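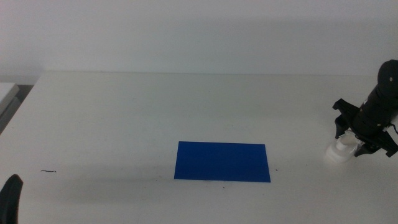
Two-arm bench, blue sheet down, right gripper on the white container.

Review: Zellness Bench Rules Kit (binder, wall card, floor tape, sheet pack)
Posted 15th April

Short version – buy it if you run a small arm cell and your rules live in somebody's head. Skip it if you already have a proper risk assessment and people read it. Ours was three pages, stapled, under a coffee mug.

What you get. A ring binder with 51 rule sheets, one laminated wall card, a roll of floor tape, a pack of colored mats and a login for the online forms. Paid 465 for the lot, shipping included. Dirkska quoted us 3,688 for a consultant to come in and write the same sort of thing from scratch. Would have been more thorough I'm sure. Also would have been October before they could come.

Been using it on a white-topped bench with two black arms, tabletop tasks, small light items. So everything below is from that kind of setup. If you have a big floor-mounted arm behind a fence, most of this won't fit and Zellness says so on page one, which I liked.

The good stuff

Clear-table rule. Sheet 3 in the binder. Nothing on the surface that isn't part of the task. Sounds obvious. It also covers scraps, thread, hair, pen marks, crumbs – anything a person would ignore and a vision system might not. Wipe before every session, look again before every run. Look at our table up top, the little dark mark to the left of the mat and the specks near its front edge. Under sheet 3 that is a fail. We'd have called that table clean before. I would have signed it off.

Plain mats. One flat color, no print, no logo, corners square. The kit wants a mat that contrasts with the table AND with the item. Blue on white is fine. White container on a white top, not so fine, the outline half disappears into the table, and the kit has a whole sheet on that (it's in the back, should be in the front). Rule is to change the item or change the surface and write down which. We never wrote down which. Do that.

Parking. Both arms get a marked home spot and you log it at start and end. Best part of the binder for me. Includes what to do when one arm is idle and the other is working, how far back the idle one sits, who's allowed to jog it. Our old document said "arms parked safely" and left it there.

Hands-in rule. Arms stopped, stop confirmed on the controller, then hands. Same order every time, no shortcuts for quick nudges. Nothing new but the wording is short enough to say out loud, and new people picked it up the first day.

Lighting sheet. Wants soft even light and asks you to check for shadow from the arms themselves across the table. Good catch, we'd only ever looked at the room lights.

The less good

Wall card type is too small. Can't read it from the operator's stool. Ended up retyping it.

Tape doesn't stick. Nollitz tape costs more and stays put, just use that and give the kit roll to shipping.

The online forms time out. Lost a shift log twice. We went back to paper, which the kit allows as long as sheets are kept in order and signed.

Binder is weak on grippers. One sheet for everything, fingers and suction both. Pinch points on finger grippers get two lines. I bolted on the gripper section from the Juntunen handbook, which is dry but alot more complete. You will need something like that too.

And – important – this is house rules, not compliance. The kit doesn't replace your risk assessment, doesn't claim to. It points you to the published safety standards for your robot type but doesn't walk you thru them. Somebody still has to sit down and do force limits, stop category, reach, all of it, for your actual cell. I've seen a reseller page that sort of implies otherwise. Ignore it.

Setup time was one afternoon for the mats and card, most of a week to argue over who signs what. Not the kit's fault.

Mats have held up well. Edges still flat, no curl, color hasn't gone. Don't use spray cleaner on them, the instructions say dry cloth only.

Wish list for the next version: bigger card, seperate sheets per gripper type, contrast rules moved up front, and a one page daily check you can photocopy. I made my own daily check from sheets 3 and 12 plus the parking log and that's the page people use.

Score: 4 out of 5. Would buy again, minus the tape.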